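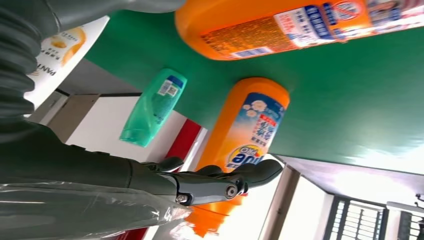

*bottles on the green table, big orange one on its side*

**Refilling bottles, is it worth the faff?** (Home & Kitchen > Cleaning and Laundry)

---

**mopbucket_31**

Right, quick one as I'm on my lunch. New refill shop opened in Grestley, Prothero's, on the corner where the shoe repair place used to be. Went in Saturday with one empty and came out £9 lighter and a bit annoyed.

Is anyone really saving money doing this? Or is it just the plastic thing? Happy to do it for the plastic but then I'd like to know thats what I'm paying for.

Also how do you all clean the old bottles out. Mine still stinks of the last stuff.

---

**tansyandrue**

Depends what you buy. Washing up liquid no, never cheaper. Laundry liquid yes if you do big ones. Shampoo don't bother, theirs is like water, you use twice as much.

Cleaning: hot water, lid on, shake, leave it overnight with a spoon of bicarb, rinse till no bubbles. Takes ages with fabric softener, that stuff clings.

---

**gutterpress**

> Washing up liquid no, never cheaper

Disagree. Did the sums last month. Brirer own brand at the supermarket was dearer per 100ml than the Prothero's one. Only by pennies but still. You have to weigh it yourself, don't trust the sign, they charge by weight and the supermarket is by volume and the two aren't the same thing.

---

**tansyandrue**

Was Brirer on offer when you looked? It's on offer every other week.

---

**gutterpress**

No idea. Full price I think.

---

**tansyandrue**

Well there you go then

---

**oldcopperkettle**

Been doing this since 1995, before it was a shop thing. We had a chap with a van. Five litre drums, you brought whatever you had. Jam jars, the lot.

My tips fwiw

- keep the same product in the same bottle for life. Shampoo bottle is a shampoo bottle.
- never never mix, even "just the dregs". Bleach with most anything is asking for trouble
- if the bottle had bleach or drain stuff in it, don't refill with anything else. Bin it or put bleach back in
- write on it with a paint pen. Biro and normal marker come off in a wet hand
- wide necks are easier to fill, narrow ones are easier to pour. Can't have both

---

**mopbucket_31**

Paint pen is a good shout, ta. I used masking tape and its already gone to mush.

---

**halfpastlate**

Can I be the miserable one. I gave up. Pump tops clog, flip tops crack, and I was driving to Grestley and back to fill a 700ml bottle. Where's the saving in that. The petrol alone.

I buy the biggest laundry bottle they do now, twice a year, recycle it, done. Cupboard is tidier too.

---

**oldcopperkettle**

If you're making a special trip then no, obviously. Go when you're going anyway. I do mine with the library.

---

**halfpastlate**

Not everyone has a library near a refill shop

---

**oldcopperkettle**

Didn't say they did.

---

**wrenhollow**

Let's not lol

Different question. Has anybody tried the Jitano sheets? The dry ones you tear up and put in the drum. Saw them by the till in Prothero's. No bottle at all, go through the letterbox if you order them. Tempted but my water is very hard and I've been stung by eco stuff before, whole wash came out grey.

---

**gutterpress**

Tried them. Fine on 40. On a cold wash I got bits stuck in a jumper sleeve, like wet tissue. Towels ok. Wouldn't do football kit with them.

---

**wrenhollow**

Hm. All I do is football kit.

---

**tansyandrue**

Hard water you want powder. Powder in a cardboard box, no plastic, cheap, been around forever. People forget powder exists. And it keeps the machine cleaner than liquid does, liquid leaves that black slime in the drawer.

---

**halfpastlate**

Now that I do agree with. Powder for whites and towels, liquid only for darks as powder leaves marks on black stuff.

---

**mopbucket_31**

Ok so weighed mine tonight on the kitchen scales. Shop bottle before I took it in, empty, and then full. Liquid came to 554g. Receipt says more than that!! They must have weighed it with the bottle in. So I paid laundry liquid price for plastic I already own.

---

**gutterpress**

Yep. They should tare it. Put the empty on, zero it, then fill. Some places put a sticker on with the empty weight so you don't have to do it every time. Ask them to.

---

**oldcopperkettle**

Take the receipt back, be nice about it. New shop, probably someone's first week on the till. And did you zero your own scales? Kitchen ones can be a few grams out.

---

**mopbucket_31**

Yes I zeroed them. Will go back. Will be nice. Ish.

---

**wrenhollow**

On the smell thing, noone mentioned the lids. It's nearly always the lid. Pop the cap apart if it lets you, soak both bits in white vinegar, old toothbrush round the thread. Rinse well before anything goes back in. Bottle itself is usually fine after a hot rinse.

Also dry it upside down in the dish rack. Put it away damp with the cap on and you get a smell all over again.

---

**tansyandrue**

Vinegar AND bicarb at the same time does nothing btw, before someone says it. Just fizzes. One or the other.

---

**gutterpress**

It does something. Loosens gunk.

---

**tansyandrue**

It makes salty water and a fizz

---

**gutterpress**

The fizz loosens the gunk!

---

**halfpastlate**

Hot water and a bit of rice, shake hard. Rice does the scrubbing. My gran did vases that way. Don't tip the rice down the sink after, I did, once.

---

**mopbucket_31**

Trying rice tonight. Update on the shop: went back, they knocked it off and gave me a sticker with the empty weight on. Perfectly decent about it. They said the scale was set up wrong all last week so if anyone else in Grestley went in, check your receipt.

Sticking with it for laundry liquid and hand soap. Powder for towels. Shampoo from the supermarket like a normal person.

---

**wrenhollow**

Did you ask about the sheets

---

**mopbucket_31**

Forgot, sorry. Going again in a fortnight, will ask if they do a single pack to try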